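Workshop notebook: gripper arm, sim side
6th May, Qistina Rahman
4 min read

Picked up where Melati left off. She had the arm running in simulation over the weekend and wrote on the whiteboard "sim grasping basically solved." I don't believe that line and I've spent the evening trying to break it.

Setup as I found it: Zestero branch of our control code, wrist camera view, the stock room from the Mandagi scene pack. Her log says 700 attempts and 23 failures. That sounds great until you look at what counted as an attempt. The start pose was the same every time, the object was the same block, and the script marks a success when the fingers stop closing before they reach the end of travel. It never checks that anything got lifted. A finger jammed against the table would pass.

Changed the success test so the block has to be off the surface and still between the fingers two seconds later. Reran the first 136 with the same seeds. Failures went up a lot. I haven't sorted them yet so I'm not writing a number down, but a good share are the block squirting out sideways as the fingers meet. The real one did this in February with the smooth pads and we blamed the pads. Maybe we were right, but the sim pads have friction set to whatever Melati typed in, and she says she picked it because the grasps looked better that way. So the sim agrees with us because we told it to.

Next complaint is the camera. The view is steep, down and forward over the palm, and the palm takes up most of the bottom of the picture. With the fingers open you get a decent patch of brown surface between them and after that it's wall. Anything close in under the palm is hidden. Melati's answer is that the arm remembers where the block was. Fine in here, where the block stays put. On the bench at the shop things get bumped.

I also don't like how easy the room is on the vision part. Light is low but even, no strong shadows anywhere, walls a flat olive gray with a bit of mottling. Pale finger faces against that are simple to pick out. Our bench has a window on one side and a work lamp that moves every time anyone uses the vise.

The one thing in there I'd call useful clutter is on the right, past the finger: two pictures lying flat on the light ledge, a landscape and a smaller one in a dark frame. The edge finder should have to deal with those. I want to see it try before I trust it with a bench full of sandpaper and offcuts.

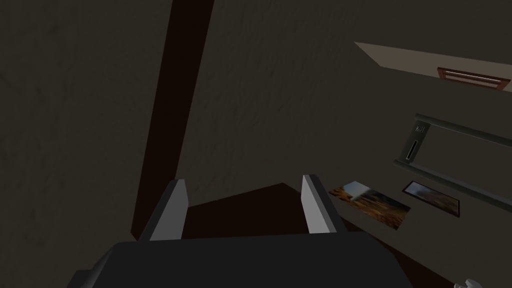
What I'm changing

- Lift check stays in. Melati can argue with me about it on Thursday.
- Friction gets measured. Tilt a board with a scrap of the pad material on it, read the angle when it slides, use that number even if it makes us look bad.
- Random start pose, within reason. Block rotated too.
- Add one hard light from the side.
- Leave the palm in view. I thought about moving the camera up to get a nicer picture, but the real bracket is already printed and I'm not printing it again to suit a simulator.

Things I'm not sold on

The Fenaver planner plug-in. Melati wants it and says it will smooth the approach. Approach was never what failed. I'd be adding one more thing to update.

The idea that we can skip bench time. Last count we had 131 real grasps logged, and I would give up most of the sim runs for another evening of those. The sim is good for catching dumb code, like tonight's success test. I'm not convinced it tells us much about rubber on wood.

Left running overnight: new test, random poses, old friction value on purpose so there's only one set of changes to compare. Log goes in the shared folder under my initials. Please don't restart the machine by the door.

M., if you read this before I see you: where did the finger closing speed come from? It's set faster than our servo can go. I checked the sheet twice.

Recent entries
Arthorpe servo noise, second try
Printing the camera bracket (again)
Smooth pads vs. ribbed pads
Wiring the stop button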